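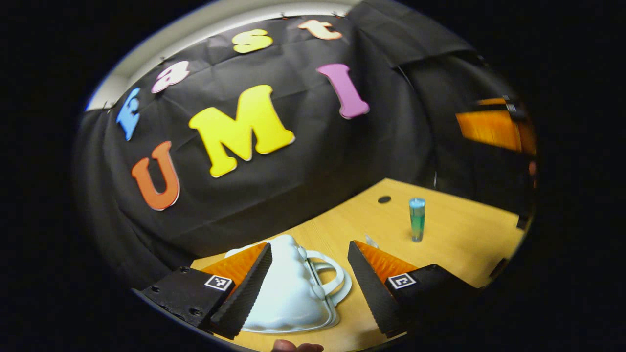
Foam letters on a black cloth backdrop, with a light wooden tabletop in front.

Letters for the Wall: A Practical Look at the Fabric Backdrop

Shared rooms have a way of looking alike. A pale wall, a wooden table and a hole for the cables will serve a great many purposes, and the furnishings seldom say who is using them. For groups that want to put a name on such a room without painting or drilling, the fabric backdrop with cut foam lettering remains one of the most accessible methods available.

The Parnow Center for Shared Rooms, which publishes this magazine, has taken an interest in temporary displays for a number of years. Its Prurley building contains 30 rooms let by the month, and the rental terms do not permit permanent changes to the walls. During the last survey of tenants, held in October, the Center received 109 replies. Signs and wall displays were the subject most often raised, ahead of heating and storage.

The cloth

Black is the usual choice for a backdrop, and there are sound reasons to prefer it. Bright colors stand out clearly against it, and it hides the small marks that any cloth collects with handling. A matte cotton or a heavy polyester will both serve. Shiny fabrics are best avoided in rooms with strong overhead lighting, as every fold will catch the light.

Some wrinkling is to be expected. Tenants who wish to reduce it may hang the cloth a full day before adding letters and allow its own weight to do part of the work. Steaming is effective on cotton. Others leave the folds as they are, and the soft surface that results can be quite agreeable behind flat, solid shapes.

Small pins or clips along the top edge will hold a light cloth. They should be set close together, particularly toward the corners, where sagging begins. The Center asks tenants at Prurley to use clips wherever a rail is fitted and to keep pins to the soft wall strips provided for that purpose.

The letters

Foam sheet is inexpensive, cuts cleanly and weighs very little. Thick sheet gives a letter some presence on the wall and a visible edge, which helps it read from across a room. Thin sheet tends to curl within a few weeks.

Size is where many displays go wrong. When every word is given the same height, none of them leads. A more satisfactory arrangement sets one short word or a set of initials in very large capitals and places any second word above it in smaller letters. In the display shown with this article, "UMI" is set in orange, yellow and pink capitals, with the smaller "East" over it. The eye goes first to the large yellow M, and the remaining letters follow without difficulty.

Mixed colors suit informal rooms. A single color is generally preferred for reception areas. In either case, the letters should be laid out on the floor in their final order before the first one is attached. A paper template is helpful for longer names, and a length of string will mark a baseline well enough for shorter ones.

For attachment, the Center's workshop has tested three methods. Double-sided tape was the quickest and the least durable. Hook tape held well on brushed fabrics and poorly on smooth ones. A few loose stitches through the back of the foam took the longest to complete, and they were still in place when the test ended.

The table in front

A display is rarely seen alone. The furniture before it forms part of the impression, and a light wooden tabletop is a good companion to black cloth, as it returns some brightness to that end of the room. Tables with a cable grommet near the back edge are recommended, so that wires can be taken down behind the table and kept away from the hem of the fabric. Bottles and other tall items are better kept low in number where the lettering must be read by seated visitors.

Costs and loans

The Center maintains a lending shelf at Prurley, supplied in part through the Prineo materials program. It holds 643 foam letters in several heights, along with cloth, clips and templates. Letters may be borrowed for one term and renewed once. Tenants who prefer to cut their own may reserve the workshop table on weekday mornings.

Galli, the Center's partner for reclaimed textiles, offers black cloth in 800-gram bundles. Requests should be made at the front desk, with the width of the wall noted on the form.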